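# Drying small knits off a hook rail

Our flat has one radiator in the hall and no outside line, so small woollens used to dry on the backs of chairs. That left a ridge across every sock and a damp mark on the seat. In July I moved the whole job to a hook rail and clip hangers, and the arrangement has held up well enough to write down.

## The rail

The rail came from Kerubo Mushi, who was clearing out her spare room. It is cream, glossy and looks as though somebody poured it. The hooks are closed loops hanging below the bar, all slightly different in shape. I had intended to buy a straight steel one from Trotik, but theirs has open pegs, and hangers lift off open pegs whenever a sleeve is tugged.

Closed loops have one drawback. The hanger hook must be threaded through the opening, tip first, and then turned. With a wide hook this is awkward. With a thin one it takes a second or two. I sorted my hangers on that basis and gave the thick plastic ones to Njoroge.

Fixing was two screws into solid wall, with 6 mm plugs. The packet of plugs said Breminar and the rail has not shifted. I set it at shoulder height, which keeps a long cardigan clear of the skirting.

## The clips

I use metal clip hangers with a flat jaw. Sprung wooden pegs mark fine knitting less, but they will not hang from anything without string. The flat jaw spreads the grip over a wider piece of cuff. Points I have settled on:

- Socks go up by the cuff, one clip each, heel facing the wall.
- Anything wider than a sock gets two clips, set far enough apart that the top edge stays straight without being stretched.
- Heavy items stay off the rail entirely. My limit is 257 g wet, which is the weight of the one jumper that came down longer than it went up. Bigger things dry flat on a towel.
- Spin at 800 before hanging. Higher speeds felt the ribbing on the older pairs.

## Order of loading

Fill from the left, and double up on the end loop if there are several small pieces. Three clips share it without trouble. Keep the right-hand end for whatever is coming on and off, as that is the side nearest the door. The largest loop is there too, and it takes a hook at a bad angle. 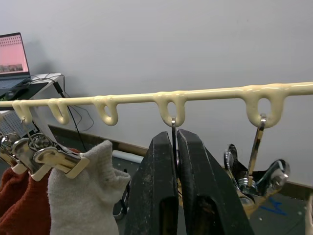
*Rust-red knit and a white sock on the left, with more hangers on the fourth and fifth loops.*

White and rust side by side is a risk I accept only after the red has been through several washes. New dyed wool hangs alone, with a strip of old sheet beneath it.

Drying time for a sock is nearly 40 hours with the window shut, and much less with it open. Domingo Echeverría has suggested a small fan on a timer. I have not tried it yet — the only socket in the hall is behind the shoe cupboard.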